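Residential Parking Permits Move to a Single Annual Cycle in January

The Town of Hisel will place all residential parking permits on one annual cycle beginning in January. Permits have until now been issued for twelve months from the date of application, with the result that neighbors on the same street may hold permits expiring in different months. Under the new arrangement every residential permit will run from January through December, and renewal notices will be mailed to all households in November.

The change applies to Zones A, B and C, and to the blocks of Sala Street between the library and the rail crossing, which joined Zone B last spring. It does not apply to visitor passes, contractor permits or the metered spaces on the market square. The Town Council approved the measure at its regular Tuesday session following a period of public comment.

Permit holders whose current permit expires before the end of December should not submit a renewal application. Their permits will be extended automatically, and no replacement sticker is required. Permit holders whose current permit runs past December will receive a credit for the unused months against the cost of the new one. The credit will appear on the renewal notice. Residents who find an error in the amount shown are asked to contact the Parking and Streets Office before making payment, as corrections after payment take considerably longer to process.

The annual fee for a first vehicle will be $76. The fee for a second vehicle at the same address will be $106. Households already enrolled in the reduced utility rate will continue to pay half of either fee and do not need to submit proof of income a second time. Residents who move to Hisel during the year will pay for the remaining months only.

"The former system produced a steady stream of late renewals, and many of the residents affected had simply lost track of the date," said Embla Tangen, Director of Parking and Streets. "A common date for everyone should be easier to remember, and it allows the office to plan its staffing for the busy weeks."

The office received 954 written comments during the comment period. Many dealt with matters outside the proposal, including snow removal on Rollinik Avenue and the length of the loading zone beside the post office. These have been passed to the relevant departments. Among comments on the permit cycle itself, the most frequent request was for an option to pay in two installments. The Council has adopted this suggestion. Residents choosing installments will make the first payment with the renewal form and the second by the end of June - no additional charge will apply.

Several residents of Zone C asked whether the number of marked spaces would be reduced. It will not. The repainting of lines on Zikard Lane, which some residents took to be connected with the new cycle, is part of ordinary street maintenance and will leave the spaces as they are.

Renewals may be made by mail, at the counter in Town Hall, or through the resident account page. The counter will remain open until 7 p.m. on Tuesday evenings throughout November and December. Applicants should bring a current vehicle registration and one item showing their name and address, such as a utility bill or a lease. Vehicles registered to an employer require a letter from that employer confirming the assigned driver. 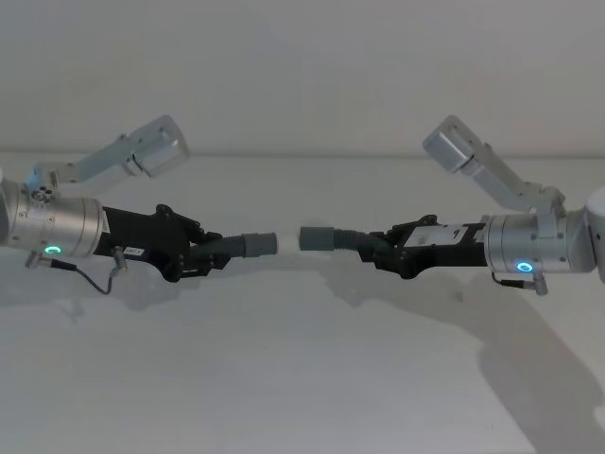
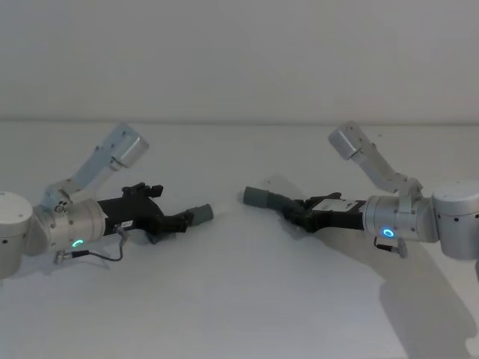
Enforcement of the new permits will begin on the first working day of February. During January, officers will leave a written reminder on vehicles displaying a permit from the previous year, and no fine will be issued for that reason alone. Other parking rules, including the overnight restrictions in effect during snow emergencies, will be enforced as usual.

Residents with a disability placard may continue to park in any permit zone without a residential permit. Questions about placards should be directed to the County Clerk, as the Town does not issue or renew them.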